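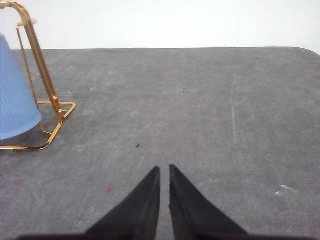
Wrist view, gripper nearly closed, cup upside down on the gold holder at left.

Recording cup examples without fooling yourself

Most guides to teaching an arm by demonstration start with a big number. Ours at Skukodgate was 1,181 recordings, and the policy trained on them was poor. I no longer believe anyone who quotes a total before telling me what was in it.

These steps are for one job, moving a cup between a holder and the table. Parvathi Subramaniam wrote the first version and I have cut the hopeful parts.

1. Look through the wrist camera before you touch the controls. If the cup is half out of view at the start, decide whether you want that. Some starts like this are useful. A whole session of them teaches the arm to swing left whatever is in front of it.

2. Leave the table as it is. Specks, scuffs and stains can stay. I have heard it claimed that a spotless surface gives "cleaner data", and I have yet to see the evidence. What you must avoid is a mark that always sits next to the target.

3. Pick 9 start positions for the holder and record three runs at each before going round again. Turn the holder a little each time. Thin shiny wire looks quite different from another side.

4. Drive slowly near the rim. If you bump the holder, carry on and put it right with the arm. Never reach in by hand and keep the recording.

5. Label failures as failures. Zidum, the logging tool we use, marks every run as good unless you change it. Change it before starting the next run, while you still remember.

6. Hold back six runs from positions you never train on. Test on those first. A good score on familiar positions tells you very little.

Stop when you notice yourself repeating the same path. For us that was usually before lunch. The Atis notes recommend longer sessions, but they give no results for them, so I would treat that as a guess.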